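4.2 Clearing mixed household items from a bin

Tidying a toy box is a chore most adults do without looking closely. We use it as a test because it combines two problems that are usually studied apart: choosing what to grasp when no model of the item exists, and getting the fingers past the walls of a container. The task follows the protocol of Goel and Rengifo, with the item set replaced by the Irulano collection. That collection mixes rigid plastic, clear plastic and plush, and few of its items share a shape.

Each trial begins with items placed loosely in a metal bin with an open top (Figure 7). The arm must remove them one at a time. A grasp counts only if the item is lifted clear of the rim and held for 2 seconds. Items that fall back stay where they land, and the trial continues. No item is moved by hand once a trial has started.

We ran 2,000 grasp attempts, of which 1,030 met this criterion. Failures were not spread evenly. Clear and glossy items gave poor depth readings, and the planner often closed the fingers above them or to one side. Plush items were found reliably but slipped when gripped by a thin part such as a tail. Items lying near a wall were the slowest to clear - the planner rejected most approach angles before settling on one.

At this rate the system could not be left alone with the chore. A person would still have to finish most bins, and we return to the cost of that help in Section 5.

Figure 7. Bin clearing with the two-finger gripper, with the plush dolphin, toy dinosaur and shovel among the items still to be removed.

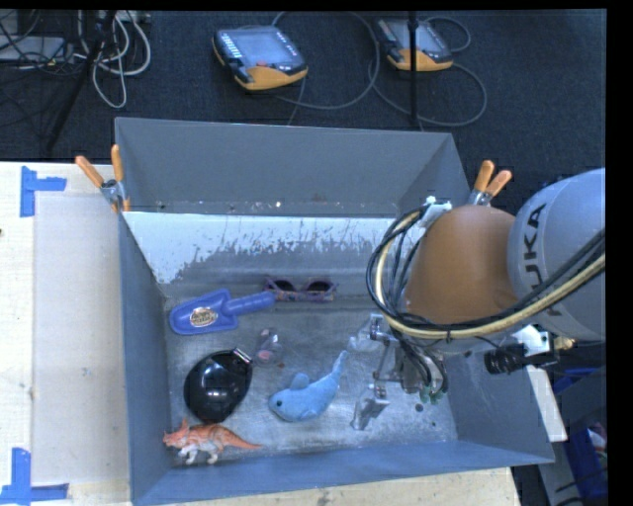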